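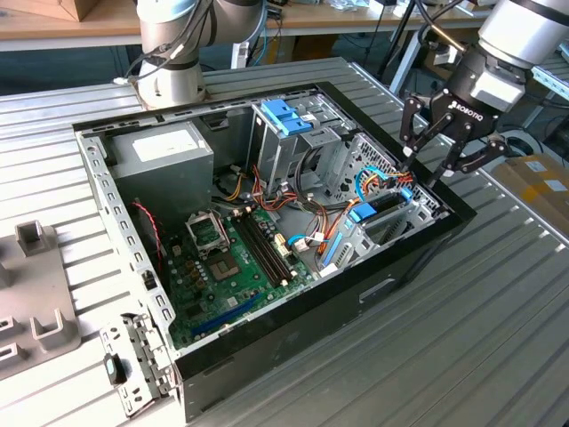

Gusport Repair Group
Minutes of the meeting held 7 April 2018

Present: Huia Katene (chair), Themba Nkosi (minutes), and members as signed in.

1. Minutes of the March meeting
Accepted with one correction. The spare cables went to Ploleck, not to Vondia.

2. Desktop towers
Themba reported on the Aebischer donation. The towers are to be opened and checked one at a time, lying on their side on the slotted table. Power supply, drives and memory are to be listed for each. Any tower with an empty processor socket goes down as "no CPU" on the sheet and is kept for parts unless a match is found in stock.

Huia asked that the flip-up bracket on an empty socket be closed before a case is moved. Agreed.

3. Drives
Members discussed the blue plastic pieces on the drive bays. Some had been put in the scrap bin last month. Themba said they belong with the case and should stay with it. Agreed. Loose ones go in the tray marked Blue.

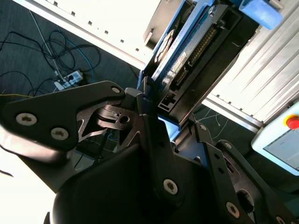 Page last changed by T. Nkosi, version 2

Drives that come out are to be labeled with the tower number. Labels should not cover the maker's label or the connector. Drives are not to be passed on to Vondia until they have been wiped and signed for.

4. Cables
Data cables stay plugged in at the board end during checks. Huia will buy a pack of 100 cable ties so the power wires can be bundled clear of the drive cage.

5. Money
Balance at the end of March was $1,766. Rent and tools came to $681. Huia will ask Ploleck whether they still want to buy sorted boards.

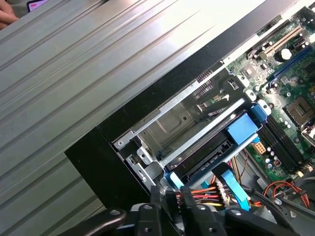 Item 3: drive in its bay, with the blue handle.

6. Other business
Phones and drinks to be kept off the table while a case is open. One member disagreed about phones, as the part numbers have to be looked up somehow. Left open until next time.

Action: Huia, cable ties and Ploleck. Themba, tower sheet and labels.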